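How to pack a box that survives the post

Posted 07/07/2025 in Sending & Selling

Most packing advice online is written by people who sell packing supplies, so take it with some salt. I've mailed old cameras, jam jars and one very heavy sewing machine out of a spare room in Retthorpe, and I've become suspicious of most of what gets sold to make the job easier. Special void-fill pillows, "smart" tape, fragile stickers in four languages. I doubt any sorter has ever slowed down for a sticker.

What you need

A box in decent shape, a roll of 48 mm tape, newspaper or kraft paper, scissors, a marker. A kitchen scale helps. Skip the tape gun unless you send parcels every week. Mine jams.

Step 1: Choose the box

Second-hand boxes are fine if the corners are still square and the walls don't give when you press with a thumb. If it bends, put it in the recycling. Wine cartons are good. Cereal boxes are not boxes, whatever your uncle says.

You want a gap on every side of the item, two fingers wide for books and clothes, four for glass or ceramics. Going bigger costs you twice, once in padding and again at the counter, where plenty of carriers charge by volume when that comes out dearer than weight.

Step 2: Tape the bottom first

One strip down the centre seam, running well up each end, then a strip across each end seam. That makes an H. People will tell you to go around the whole box three times. I tried it on a parcel to my cousin and she needed a bread knife to get in.

Step 3: Wrap, then fill

Wrap each item on its own. Crumple the paper loosely, as tight balls go hard and do very little. Lay a bed of it on the bottom, put the heavy things in the centre, and work outward. Plates go on their edges, like records. I was sceptical of that one until Boglárka Kocsis sent me a dinner set packed that way from Staltell and all of it arrived whole. One parcel is hardly proof, but I've done it since.

Step 4: The shake test

Close the flaps without taping and give it a gentle shake. If you hear or feel movement, open it and add paper. The flaps should meet flat. A bulging lid means it's overfilled and the seam will be the first thing to go – take something out.

Step 5: Seal and label

Same H on top. Put the label on the biggest flat face, away from the seam, and slip a second copy of the address inside. Cross out any old barcodes with the marker. This is the one tip I'd argue for, having had a parcel go back to the shop the box came from.

What about insurance?

Read the exclusions before you pay. Many policies leave out glass, or want you to prove the packing was "adequate", a word that can mean whatever they like. I take a couple of photos before closing the lid and keep the receipt. For anything worth under $54 I don't bother.

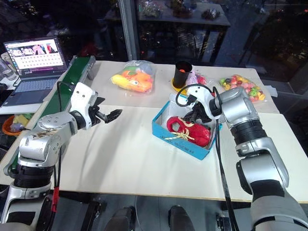
If you do make a claim, send it in early and keep your sentences short. Say what was inside, how it was wrapped and what it cost. Kristóf Lakatos got $114 back for a lamp on his second try, after his first letter went on for two pages about the driver's attitude. Hang on to the broken item and the box as well, as they may want to look at both before they pay anything.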